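Call for Participants: Safety Drivers for the Retau Rural Road Collection

The Esel Institute for Automated Driving invites applications from licensed drivers to take part in the second phase of the Retau Rural Road Collection. The project gathers examples of ordinary country driving, which are then used to train a learning system to steer and hold speed on roads without a center barrier. Applications are open until 10/25/21. Driving begins in November.

The first phase produced 1,399 labeled drives, most of them on divided highways near the Institute. Phase two moves to two-lane roads. These are the roads on which the present model performs least well, particularly where light changes quickly, where the lane bends ahead of a bridge, or where the paved shoulder is narrow. The Institute seeks 40 participants who drive such roads regularly and who are willing to do so in one of the project cars, following a planned route.

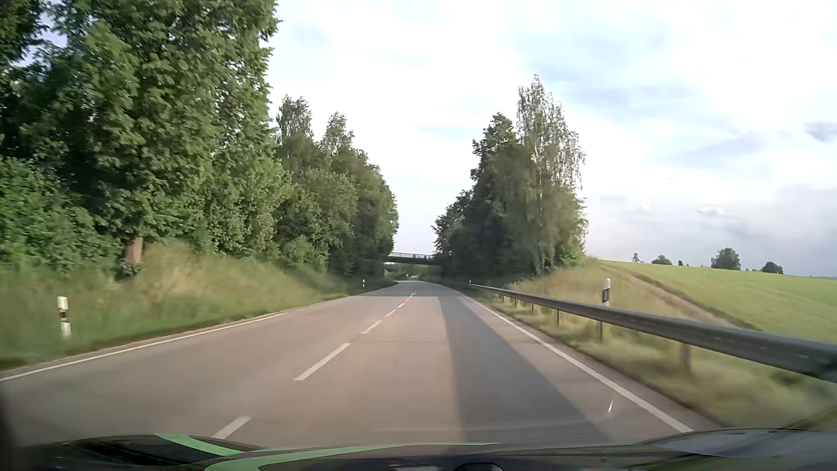
Owen Ilimov

Participants will be assigned routes made up of stretches like this one, with two lanes, painted edge lines and a guardrail along part of the way. Tree shade lying across both lanes is of special interest to the labeling team, as earlier versions of the model slowed down at the edge of a shadow. Participants should drive through such places exactly as they would on any other day.

Duties

Each participant will complete a series of supervised drives of no more than 46 minutes each. During a drive, the participant controls the car at all times. Steering angle, pedal position and forward video are recorded together. The learning system runs in the background and has no control over the vehicle in this phase.

After each drive, the participant meets with a member of the labeling team to go over moments marked for review – a late brake, a wide line through a bend, a pass around a cyclist. Participants may ask that any portion of a drive be removed from the collection and do not have to state why.

Requirements

Applicants must hold a full driver's license, have at least five years of driving experience, and have had no license suspension in that time. Vision correction is permitted if worn on every drive. Prior experience with automated vehicles is not required. Current employees of the Institute and members of their households may not apply.

Payment and Insurance

Participants who complete their full set of drives will receive 3,000 credits in the Institute's compensation scheme, payable by bank transfer at the published rate. Those who leave early are paid for the drives completed. The Institute insures all project cars and covers fuel.

How to Apply

Applicants should submit the participant form, a copy of their license and a short statement of the kinds of roads they usually drive. Forms are available from the Retau project office and at the front desk of the Institute. Selected applicants will be invited to a half-day orientation, which includes a medical questionnaire and a short practice drive – attendance is required before any route is assigned.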